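Fault Notes on the Brarklow Bench

In November the two-arm brick cell on the Brarklow bench stopped mid-run with a position fault on the teal arm. The log showed 71 placements before the stop.

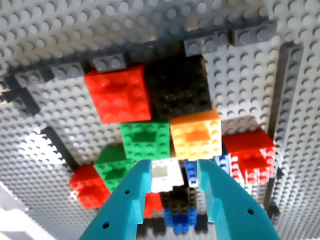 Findings

Imani Mbwambo traced the fault to an outdated offset in the arm's settings. The fingers closed up to 30 steps early.
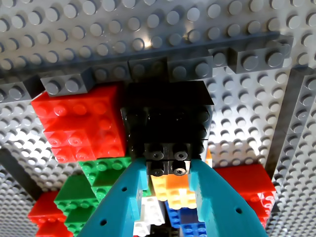 The offset had been copied over from the Flultby build and was never checked again. Responsibility for that omission rests with me.

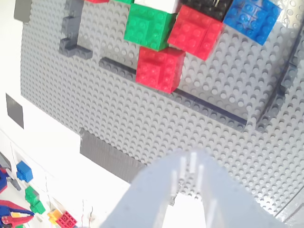 A second concern is shared reach. Both arms can enter the same part of the baseplate, and the stop signal halted only one of them.

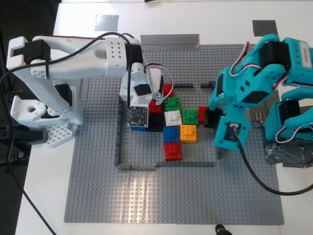 Changes in effect

Either fault now stops both arms. Offsets are to be checked before each run.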